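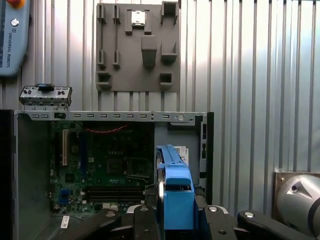 第四章 会前设置与表决规则配置

4.1 适用范围

本章适用于普勒尼茨(Plernitz)市议会全体会议、专门委员会会议及公开听证会所使用的 Driva 议事表决系统。读者为议会秘书处会务人员及各委员会书记员。系统的安装、网络接入和账户开通见第二章、第三章,会后记录的归档与公布见第六章。

本章所称“主会场”指 Innes 厅,“分会场”指 Brosham 厅。两处会场共用同一套议程数据,席位表与发言计时分别设置。

会务人员应在会议开始前完成本章全部步骤。会议开始后,除 4.7 所列情形外,法定人数、表决方式和席位表均不得更改。

4.2 新建会议

1. 以书记员身份登录,在首页选择“会议管理”,点击“新建会议”。

2. 在“会议类别”中选择全体会议、委员会会议或公开听证会。类别一经保存,系统即载入相应的议事规则模板。如选择有误,应删除该会议后重新建立,不得以修改会议名称的方式代替。

3. 填写会议届次和序号。届次由系统自动带出,序号须与秘书处发出的会议通知一致。

4. 在“会场”一栏选择 Innes 厅或 Brosham 厅。两处会场同时使用时,勾选“联合会场”,并指定其中一处为主持会场。主席的控制界面仅在主持会场启用。

5. 点击“保存为草稿”。草稿状态的会议仅秘书处人员可见,议员端和公众查询页面均不显示。

注:同一会场在同一时段内只能存在一场已发布的会议。系统提示时段冲突时,请先与秘书处会议安排岗核对,再作调整。

4.3 导入席位表与出席名册

1. 打开会议草稿,选择“席位与名册”。

2. 点击“从现任名册导入”。系统载入当届全体议员的姓名、所属党团和委员会任职情况。

3. 核对缺额席位。因辞职、去世或资格终止而出缺的席位应标记为“出缺”,不得标记为“缺席”。出缺席位是否计入法定人数的计算基数,依议事规则的有关条款确定,并在 4.4 中设置。

4. 对已书面请假的议员,选择“请假”,并填写请假文书的收文编号。未填写编号的,系统不予保存。

5. 委员会会议如有替补委员出席,在被替补人一行点击“指定替补”,从同一党团的候补名单中选取。替补关系仅对本场会议有效。

6. 列席人员、政府部门代表和受邀陈述人应录入“列席名册”。列席人员可以申请发言,其席位终端不显示表决按键。

7. 完成后点击“生成席位图”,与会场实际座次逐一核对。

注意:席位图以终端编号为准。会场桌签如有临时调换,应在系统中同步调换,否则表决记录将归入原席位议员名下。

4.4 设置法定人数

1. 选择“议事参数”,打开“法定人数”。

2. 在“计算基数”中选择“法定席位总数”或“现任议员人数”。全体会议默认采用前者,委员会会议默认采用后者。

3. 在“最低出席人数”中输入本场会议适用的数值。委员会会议模板的预设值为 11,适用于按标准编制组成的专门委员会。编制不同的委员会,应依其设立决议填写。

4. 选择“不足时的处理方式”。可选项为“仅提示主席”和“锁定表决”。正式会议应选择“锁定表决”;仅用于听取陈述的会议可选择“仅提示主席”。

5. 点击“保存并校验”。输入数值高于可出席人数时,系统显示红色提示,并退回编辑状态。

注:签到人数在会议期间实时更新。议员离席时应在终端上签出,书记员亦可代为签出,代签操作记入操作日志。

4.5 编排议程

1. 选择“议程”,点击“添加事项”。

2. 填写事项标题、提案编号和提案人。标题应与正式文本完全一致,不得使用简称。

3. 在“事项性质”中选择“报告”“审议”“表决”或“质询”。只有性质为“表决”的事项才会出现在主席的表决列表中。

4. 上传附件。附件须为经秘书处核定的最终文本,修正案应单独上传,并与所修正的议案建立关联。

5. 有多项修正案的,按议事规则规定的顺序排列。系统默认以收文先后为序,书记员可手动调整,调整后须在“排序说明”中注明依据。

6. 全部事项录入后,点击“预览议程”,检查编号是否连续、附件能否打开。

7. 将会议草稿提交秘书处负责人审核。审核通过后,草稿转为“已发布”,议员端及公众查询页面同时开放。

注意:涉及个人隐私、未决诉讼或依法不公开的事项,必须在提交审核前勾选“非公开”。发布后再行勾选,只能阻止后续访问,无法撤回他人已下载的附件。

4.6 设置发言与表决

4.6.1 发言计时

1. 选择“议事参数”,打开“发言”。

2. 在“党团总时间”中按党团分别输入时长,单位为秒。各党团的默认值为 600。

3. 在“个人单次发言”中输入上限。个人上限不得超过其所属党团的总时间。

4. 在“结束前提示”中输入提前量,默认值为 20 秒。届时发言人终端显示黄色提示,主席界面同步显示。

5. 如需在时间用尽后自动关闭话筒,勾选“到时静音”。未勾选的,由主席手动终止发言。

注:程序性发言和对个人指涉的说明不占用党团总时间。书记员应在发言开始前选定发言类型,开始后更改类型的,已用时间不予退还。

4.6.2 表决方式

1. 在议程中选定一项表决事项,点击“表决设置”。

2. 选择“记名表决”“无记名表决”或“举手表决”。采用举手表决的,系统仅记录由主席宣布、书记员录入的结果。

3. 选择通过门槛。可选项为“出席者过半数”“有效票过半数”“法定席位过半数”和“三分之二多数”。

4. 确认弃权票的计算方式。门槛为“有效票过半数”时,弃权票不计入分母;其余门槛下,弃权票的处理随议事规则模板载入,书记员不得自行更改。

5. 设定赞成票与反对票相等时的处理方式。依现行模板,票数相等视为未通过。

6. 点击“试运行”,以测试票核对计算结果。试运行数据不进入正式记录,退出后自动清除。

警告:选举及人事任免事项应采用无记名表决。无记名表决一经启动,系统即不再保存席位与选项之间的对应关系,任何账户均无法恢复。启动前请务必确认表决方式无误。

4.7 会议期间允许的更改

会议开始后,书记员可根据主席的明示指令作下列更改:

(一)增列经会议同意的紧急事项;
(二)调整尚未审议事项的先后顺序;
(三)延长或缩短尚未开始的发言时间;
(四)将举手表决改为记名表决,但须在表决启动之前;
(五)因终端故障,为议员更换席位终端。

每项更改均须在弹出的窗口中填写事由。“更改事由”以 200 字为限,内容应包括提出人、会议是否同意及适用的规则条款。更改记录随会议记录一并归档,不得删除。

表决过程中发生终端故障的,应按下列步骤处理:

1. 由书记员立即报告主席。

2. 主席宣布中止后,在控制界面点击“中止表决”。已投出的选项全部作废。

3. 为有关议员启用备用终端,并核对其签到状态。

4. 主席宣布恢复后,点击“重新表决”。系统生成新的表决序号,原序号标注为“中止”。

注:结果一经主席宣布,即不得以终端故障为由使用“重新表决”功能。对已宣布结果有异议的,依议事规则规定的复议程序办理。

4.8 公众旁听与直播设置

1. 选择“公开方式”,确认本场会议为“公开”“部分公开”或“不公开”。

2. 公开会议应启用“公众屏幕”。公众屏幕显示当前事项、发言人姓名和剩余时间,表决结束后显示票数。记名表决的个人选项在主席宣布结果后方可显示。

3. 部分公开的会议,应逐项检查议程中的“非公开”标记。进入非公开事项时,公众屏幕切换为待机画面,直播音频同时关闭。

4. 旁听登记由接待岗在“旁听”页面办理。登记信息仅用于进出管理,不与会议记录合并。

5. 需要手语翻译、助听设备或无障碍座位的旁听人,应在“便利需求”一栏登记,并由接待岗于会前落实。

4.9 会前核对

书记员应在主席宣布开会前打开“会前核对”页面,逐项确认下列内容,并以本人账户签署:

席位图与会场座次一致;
出缺、请假及替补情况已录入;
法定人数参数已校验;
议程与已发布文本一致,附件可以打开;
各党团发言时间已设定;
每一表决事项的方式和门槛已确认;
非公开事项已标记;
备用终端处于可用状态。

任何一项未确认的,系统不显示“移交主席”按钮。签署完成后点击该按钮,主席控制界面随即启用,书记员界面转为会议进行状态。

联合会场的核对由两处书记员分别签署。仅一处签署时,主持会场可以开始签到,但不能启动表决。

主席的控制界面及会议主持操作,见第五章。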